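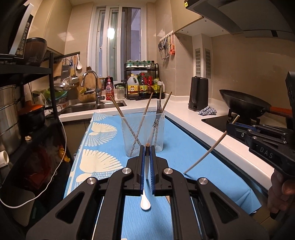
Production Diary, Entry 14: Subtitles, Episode Nine, and the Second Audio Track

Work on the Wavura set continued through the second half of July. This entry covers the subtitle revision, the state of the dub masters, and a decision on packaging that several readers have asked us about. The previous entry closed with the video transfer for episodes one through eight approved. Episode nine was approved on Saturday morning, after a third pass on the storm sequence.

The storm sequence has been the most difficult part of the series for this department. The original broadcast version uses heavy cross-dissolves over a painted sky, and the tape source that served the earlier release softened these almost to the point of fog. Our film element is sharper, but it carries a density flicker that is plain in any shot held longer than a few seconds. The first pass removed the flicker and also removed a good deal of the lightning. The second pass restored the lightning and left a faint banding across the upper part of the sky. The approved pass leaves a small amount of flicker in place. Viewers with large screens will be able to find it. The department considered this preferable to further processing, and Celura, as publisher, agreed in writing the same afternoon.

Subtitles

The new subtitle script for the first volume stands at 1,227 lines. Mafalda Marinho has prepared the translation from the recording scripts and checked it against the finished audio. There are a number of places where the actors departed from the page, most of them in the comic scenes aboard the ferry, and in each of those the subtitles follow what is spoken.

Three matters of wording were settled this week.

The first concerns the title the villagers give to Larora in the early episodes. The earlier release used "Lady," which made her sound like a member of the nobility. She is the daughter of a boat builder and the word used in the dialogue is one of age and respect. The new script uses "Elder Sister" until the end of episode six and her name alone after that, which is where the villagers themselves drop the title.

The second concerns the songs. Opening and closing themes will be subtitled in every episode, with an option to turn song subtitles off separately. The work song in episode four, which the earlier release left without any translation, has been translated in full. It has six verses. The fourth verse was recorded but is covered by dialogue in the finished mix, and its text will appear in the booklet only.

The third concerns on-screen writing. Signs, letters and the captain's logbook will be captioned at the top of the picture. Where a sign is on the screen for less than a second it has been given a slightly longer caption, placed so that it does not run across a cut. The logbook pages in episode seven were a particular problem. They contain a full paragraph of legible handwriting, shown three times at different distances, and the paragraph is not the same all three times. Ms. Marinho's note on the matter was brief: translate all three. This has been done.

Timing review is now under way. Approximately one line in ten has needed some adjustment for reading speed, which is normal for a series with this much shouting across water.

The second audio track

The English dub was recorded for the first home release and has been out of circulation for many years. Celura holds the rights to it and has asked that it be included. The department has received the masters from Esteves, the studio that recorded it, and a full inspection was carried out over two days.

Ten of the thirteen episodes are complete and in good condition. Episodes two and eleven have dropouts on the effects channel, which can be repaired from the Japanese track with little trouble. Episode twelve is incomplete. The last reel of the English master is missing, and Esteves has confirmed that it holds no other copy. For that section, lasting a little under five minutes, the department will use the audio from a broadcast recording supplied by a private collector. The change in quality can be heard. It has been reduced as far as seems reasonable without making the voices sound hollow, and the booklet will contain a note on the subject.

A number of letters have asked whether the dub will be "corrected" to match the new subtitles. It will not. The dub script takes many liberties, including an entirely different explanation for the lighthouse, and those who grew up with it are fond of those liberties. It will be presented as recorded. Members of this department do not all hold the same opinion of the lead performance, and no further comment will be offered here.

Extras and booklet

The art gallery for the first volume has been selected. The archive box contains 756 sheets, including background layouts, color guides, and a large quantity of rough drawings for crowd scenes that were never animated. A gallery of that size would serve very few viewers. The selection now stands at 80, chosen to cover each main location and each principal character at least once. The color guides for the ferry are especially attractive, and show that the hull was meant to be green until quite late in production.

The booklet essay has come back at nearly twice the agreed length. The section on the director's early television work will be held for the second volume, where there is more room and where it is more relevant to the flashback episodes.

An interview with the background art team runs 20 minutes. One answer has been trimmed at the request of the speaker. The remainder is presented as recorded.

Packaging

The set will be issued in two volumes, in a standard case with a card sleeve. The department is aware that many readers had hoped for a single box. The division follows the two story arcs, with the break falling after episode seven, and allows a higher bit rate on each disc than the single-box plan would have given. The spine artwork for the two volumes forms one continuous picture of the harbor. Proofs were received on Thursday's courier and returned with corrections to the blue, which had printed too close to purple.

Outstanding items

Timing review for episodes five, six and seven. Final captions for the logbook. Repair of the effects channel in episode two. Menu design, for which the music cue has not yet been cleared. Second proof of the sleeve.

Test discs for the first volume will be requested once the menu is finished, and the next entry will report on playback.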